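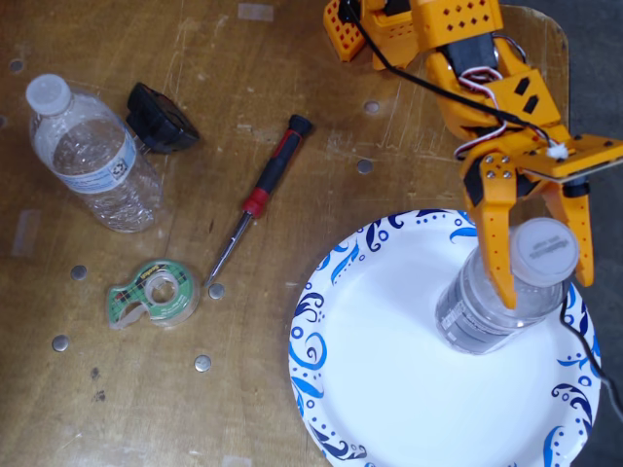
Why does my arm let go of a bottle halfway through a lift? The most common cause on a small servo arm is a voltage dip: the gripper servo resets for a moment, comes back up with its torque switched off, and the fingers go slack until something tells it to hold again.

Home Boards Unanswered Tags Log in

Small arms and grippers > Faults

Gripper goes limp mid-lift, error 3882, no pattern I can find

posted by divcombe_bench

Hi all, long-time reader, first time I've had to ask for help. I have a printed arm with six servos, the Ronum ones, all on one daisy chain, running from a Fudis bench supply at 6 volts. The job is really simple, it picks up plastic water bottles and small tools and puts them on a paper plate, over and over. It ran fine all through September and then in October it started dropping things.

What happens is the arm closes on a bottle, starts up, and somewhere on the way the fingers just give up. The rest of the arm keeps going like nothing's wrong! It carries on over to the plate, opens (it's already open), and goes back for the next one. The log says error 3882 on the gripper servo, which the Chisholm control software translates as "device not responding," and then the very next line it is responding again. If I stop and restart the script it all works, sometimes for a whole evening.

I've tried:

- swapping the gripper servo for a spare, same thing
- slowing the lift down, which helped a bit, or I wanted it to
- closing the fingers harder, which made it a lot worse
- updating the Chisholm software, no difference at all

It's only water bottles so I'm not scared of it, but last night it let go of a screwdriver a few inches from my hand and I didn't love that. I'd like it to stop dead when this happens instead of swinging around with nothing in its grip. Is that a setting, or do I have to write it? And what do I replace first? I don't want to buy six new servos if it's a two dollar cable.

2 answers, sorted by votes

chain_and_solder

The clue is in your third try, I think. You close harder, the servo pulls more current, the fault comes more often. I had exactly this two winters ago and spent a silly amount of money on servos before I put a meter on the far end of the chain. Supply said 6 volts, and with the arm sitting still so did the far end. With the fingers squeezing and the shoulder lifting at the same time it was well under 5, and that was just what my slow meter could catch. The real dips will have been deeper.

On a daisy chain the gripper is last in line, so it gets whatever is left over after every other servo and every little connector has had its share. Those connectors are where I'd look before anything else. Pull each one, look for a pin that has backed out or gone dull, push it home until it clicks. Then run the arm slowly by hand command with the fingers closed and wiggle the wires at each joint - gently, and with your other hand on the power switch. If 3882 pops up when you touch one spot, you've found it. 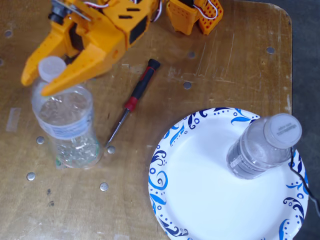 Will a bigger power supply cure the dropouts? A bigger supply helps if the old one was hitting its current limit, but it does nothing for a thin wire or a loose connector farther down the chain, and those are the more likely trouble on an arm that used to work.

So check the limit on the Fudis while you're there. If the knob got bumped and it's sitting at 2000 mA, that's nowhere near enough for your arm when several joints are working together, and you'd see the same fault you're describing. Mine has a little light that comes on when it's limiting, and I'd had a roll of tape parked in front of it for a month.

If the limit's fine, run a second pair of power wires straight from the supply to the gripper end of the chain. Thicker wire, same voltage, same ground, leave the data line alone. It cost me next to nothing and I haven't had a dropout since. Do it with the power off and check the polarity twice, these servos don't forgive you.

divcombe_bench replied: OK so the limit was fine but there was a connector at the elbow that I could pull out with two fingers and no effort. Reseated it and did a bunch of runs this evening, the bottles first and then the screwdriver, since that's the one that spooked me.

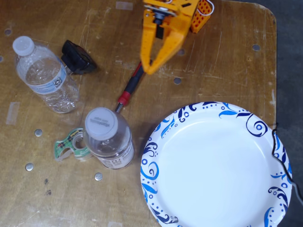

Screwdriver run, tool lying next to the bottles, plate on the right.

No 3882 so far! I'm still going to do the second power wire because I don't trust that elbow anymore.

reads_the_log

Agree with the wiring stuff, but I want to answer the other half, the part about it carrying on with an open hand. That would bother me more than the drops. A dropped bottle is a mess. An arm that doesn't know it dropped anything is an arm that will happily close on your thumb if your thumb is in the spot where it expects a screwdriver.

It's not a setting in Chisholm, or it wasn't in the version I have. You have to write it, but it's short. Every time round the loop, read the gripper position and the torque flag. When the fingers are holding something they stop before fully closed, so you know what number to expect for a bottle (mine stops at 537, yours will be different, go by your own log). If the number wanders off that during a lift, or the torque flag reads zero, hold every joint where it is and wait for a key press. Don't send it home. Home is a big swing and you might be leaning in to pick up whatever fell.
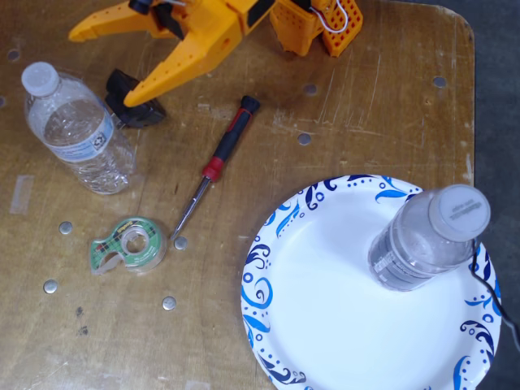
The other thing I'd do is not let the script switch torque back on by itself after a fault. It's tempting, because then the run keeps going and you can go make coffee, but a servo that wakes up with an old target will jump to it as fast as it can. I got a decent scratch on my knuckles that way. When mine faults now, I have it read where each joint is, write that same number back as the target, and only then turn torque on. No jump.

And keep your hands off the table while it's powered, even when it looks parked. I reach in with the supply output off, always. There's a button for it right on the front of the Fudis and it takes a second. If you want to go further, wire a real stop switch in the power line, but remember the arm will sag when you cut it, so think about what's under it.

One question back at you: does the log give a voltage with the 3882 line? Mine does if I turn on the long format. If it reads low just before the fault, that settles the wiring argument and you can quit guessing.

divcombe_bench replied: Didn't know about the long format, turning it on tonight. The hold-and-wait thing is in, I tested it by unplugging the gripper during a slow lift and the arm stopped right there. My number for the bottle jumps around a bit depending on where the fingers catch it, so I gave it a range.

chain_and_solder replied: Give it a generous range, those bottles squash. And put a dab of hot glue on that elbow connector once you're happy with it.

Contact Posting rules Report a problem Copyright the posters and the site Back to top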